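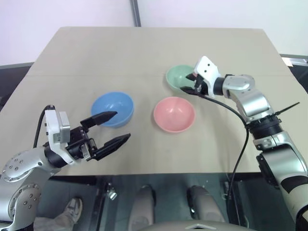

Sheena Cruickshank did not believe in the well at Bostach, and she had said so to the man at the petrol station, to her sister on the phone and to the dog.

"It's a hole with water in it," she told the dog, who had heard this before.

The advert had been in the window of Geddes the chemist since the spring. Bostach Water, it said, drawn by hand, good for the joints, the sleep and the temper. Eleven pounds a bottle. Underneath somebody had written the word temper again in biro, with a question mark, and Sheena had thought well of whoever it was until she remembered that it was her.

She drove up after lunch. The road was worse than she had expected and the sign at the top was better, painted in two greens with a little heron on it. Morag Farquharson came out of the house before the engine had stopped. She was 85, or said she was, and she walked across the yard like a woman with a bus to catch.

"You'll be the one from the council."

"I'm not from the council. I used to be from the council."

"Once they've had you," said Morag, and went back in, leaving the door open.

The kitchen smelled of toast. There was a ledger on the dresser and a row of bottles along the sill, all with the heron on. Sheena looked hard at the kitchen tap. It looked like any other tap.

"My grandfather dug it," Morag said. "A man came up from Prusow to test it and went home without his stick."

"Did he leave it behind or did he not need it?"

"He went home without it."

"Those are different things, Mrs Farquharson."

"It's through there, if you want it. The stick."

It was, too, hanging on a nail by the coats. Sheena took it down and examined it. It was a stick. There was a name burnt into the handle, PONUS, which might have been a man or a maker of sticks, and when she asked which, Morag said she had always supposed it was the one and then the other.

They sat down. Morag poured her a glass from one of the bottles. It was cold and tasted slightly of coins. Sheena held it in her mouth for a while as she had seen people do with wine, and waited for something to happen to her temper.

"How many have you sold?"

"2,510 since I started writing it down."

"And how many came back to complain?"

"One. He'd dropped it on the step."

Sheena did the sum in her head and did not like the answer. It was a good deal more than her pension. She asked to see the well itself, and Morag said it was raining, and it was, though not very much.

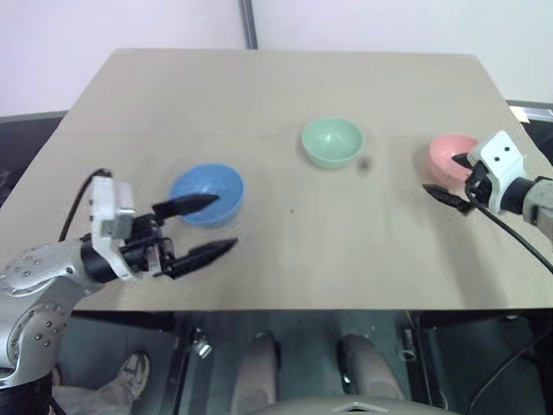

Where did the water in the bottles come from, then? It came out of a pipe behind the byre, and the pipe came out of the hill, and that was as far as Sheena could follow it in her good shoes.

The well was a few yards further on, with a slate lid that neither of them could lift.

"So it isn't from the well," said Sheena.

"It's the same water. It just hasn't fallen in yet."

She had spent almost 50 years listening to explanations, most of them about hedges, and she could usually tell when a person was lying because they looked her in the eye to do it. Morag was looking at the hill. The rain had got into her hair and she didn't seem to mind it.

"Do you drink it yourself?"

"I do not. I have tea."

"Tea's made with water."

"Aye, well," said Morag. "You could look at it like that."

On the way back across the yard Sheena noticed that her knee wasn't hurting. She stopped and put her weight on it. It had not hurt in the morning either, she was nearly sure, and it had been fine for most of the week – it only ever hurt on stairs. She bent it twice more while Morag held the car door.

"Something wrong with your leg?"

"Nothing at all."

"No," said Morag.

She bought one bottle. It was for the label, she explained, the heron was nicely done. Morag wrote it in the ledger and gave her the change in coppers. Sheena drove down to the village with the bottle belted into the passenger seat and the dog in the back, and at the junction she got out to check a tyre that didn't need checking, and went once round the car, fairly quickly.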